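Unit 4 handout: Looking after the two-arm cell
Urnthorpe workshop course, September group

Welcome back, everybody. Last time we got as far as powering up the pair and homing them, and I promised we would slow down and talk about the dull side of the work, meaning cables, screws and fingers. I'm fond of the dull side, as some of you have noticed already (sorry, second row!), and I think you'll come round to it too once you've lost an afternoon to a loose plug.

Start with the arms parked and the power off at the strip. Run a cloth down each metal segment, then go over the joint cover screws with the short key from the Jimwood tray. You're feeling for movement, so a gentle touch is plenty. If one turns, write it on the log sheet with the arm (left or right) and the joint before you tighten it. Ulises Muñoz went through our old sheets over the summer and found 26 loose screws, 18 of them on wrist joints, so please take your time up there.

Next come the cables. Each gripper cable needs enough slack for the wrist to turn all the way both ways, and no more than that, or it will find something to catch on. Turn the wrist by hand and watch the whole length as it goes. Floor cables get the same attention, and they go back along the wall when you finish.

Then the fingers. Open and close them slowly, wipe the pads, and check that both sides meet evenly. After that you can power up and try the cushion task at the armchair, at 40 percent speed for the first run, please, whatever the Montoya notes say. 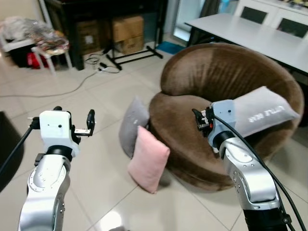 Fig. 4.1. Cushion task at the round armchair, right gripper at the armrest.

Plush and velvety covers are kinder to the fingers than a hard edge, but they do shed, so wipe the pads again before you park the arms.

For next time: read the Goteck sheet on cable routing, and bring your log sheets with you, even the messy ones. The spare keys are in drawer 88.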